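Bei Karam am Dienstag: Die Zelle »Gusano« bestückt Rechner, angeblich seit 389 Stunden störungsfrei. Vor uns blieb sie nach 17 Minuten stehen. Meldung: Greifkraft außerhalb Toleranz. Der Vorführer quittierte, der Arm fuhr los und blieb wieder stehen. Beim dritten Mal griff er am laufenden System über die Anlage, ohne Not-Halt. Eine Lichtschranke hat das nicht verhindert.

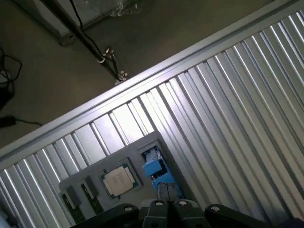
Auf Nachfrage hieß es, im Vorführbetrieb sei die Schutzabschaltung »reduziert«. Was das heißt, wollte mir keiner schriftlich geben. Den Fehler schob man auf die Finger von Pitetti, die seien neu. Mag sein. Eine Fehlerstatistik habe ich trotzdem nicht gesehen.

Kaufen würde ich das so nicht.

Kommentare (2)

tatico_fan
Bei uns laufen 5 davon, nie Probleme.

schichtleiter26
Reduziert heißt aus. Kenne ich.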